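3.2 Hand maintenance and camera realignment

The Limeo cell was in continuous use for the whole of the collection period, and the condition of its hands had a direct effect on the data. This section describes how the cell was set up at the start of each session, how the hands were serviced between sessions, and how the cameras were brought back into agreement after a hand had been removed.

Each arm carries a multi-fingered hand attached through a quick-release flange. The finger links are held by small screws that enter from the outer face, so a finger can be taken off without opening the palm shell. In practice the fasteners at the base joints loosened first. We inspected them at the start of every session and retightened any that turned under light finger pressure on the driver. Thread locker was applied only after the second loosening, because cured compound made later finger changes slow and in one instance stripped a screw head.

Joint offsets were checked next. With the arm parked, each finger was driven slowly to its mechanical stop in both directions, and the encoder readings were compared with the stored values. The session went ahead if all joints fell within 27 encoder counts of the reference. If any joint fell outside this band, the finger was rehomed and the check was repeated. A joint that failed twice was treated as a tendon fault and the hand was exchanged for the spare. The full procedure, with no exchange, took about 135 seconds per hand.

The wrist camera needs more care. Its bracket shares two bolts with the flange, and removing the hand disturbs it even when the bracket itself is left alone. A shift too small to notice by eye was enough to move the projected fingertip position away from the true one. After each exchange we therefore recalibrated the wrist camera against the head camera, using the hand's own fingertips as targets, and then ran a short acceptance check with tableware and small toys. The views used in this work are given in Figure 4.
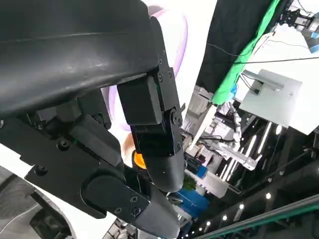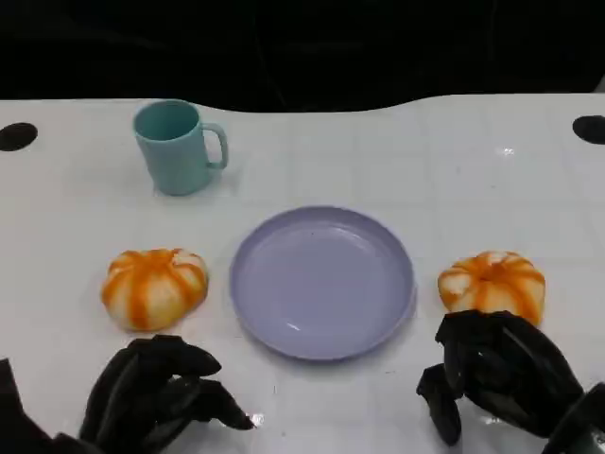

Figure 4. Views from the two camera positions. First: wrist camera, with the finger links and their fasteners at close range. Second: head camera, with both hands over the table and the mug, plate and toy pumpkins placed for handling.

On the choice of recalibrating after every exchange, Lenka Zelenák objected that the step was too expensive for what it returned. Her position, sent in response to a draft of this section, was that a dowel-pinned flange would hold the bracket well enough to skip the procedure altogether, and that the residuals we reported were more likely to come from backlash in the last wrist joint than from the bracket. She asked that the two sources be separated before any recommendation was made to other sites.

We accept the second point in part. To separate the two, the hand was removed and refitted with the wrist joint locked, and the calibration was run before and after. The offset changed in nearly every trial, which backlash alone does not explain. With the hand left in place and the wrist joint cycled through its range, the offset also moved, but by a smaller amount and in a consistent direction. Both effects are present. The bracket accounts for most of the error immediately after an exchange, while backlash sets a floor that calibration cannot remove. A pinned flange has been machined but had not been fitted when the collection ended, and we make no claim for it.

Surface wear was handled separately from alignment. The fingertips were wiped with a dry cloth between sessions and with isopropyl alcohol at the end of the week. Polished fingertips slipped on glazed and painted objects well before any damage could be seen, so replacement was scheduled by grasp count and not by appearance. The first set was retired after 1831 grasps and the second after 1934. Cables were inspected at the same time, with particular attention to the point where the bundle leaves the wrist, where one jacket had to be resleeved.

All interventions were entered in the session log along with the hand serial number, the joints affected and the calibration residual. Episodes recorded between a failed check and the preceding successful one were flagged and left out of the training set, but they are retained in the raw archive. The log format follows the one used for the earlier Sterville cell, with one field added for the bracket.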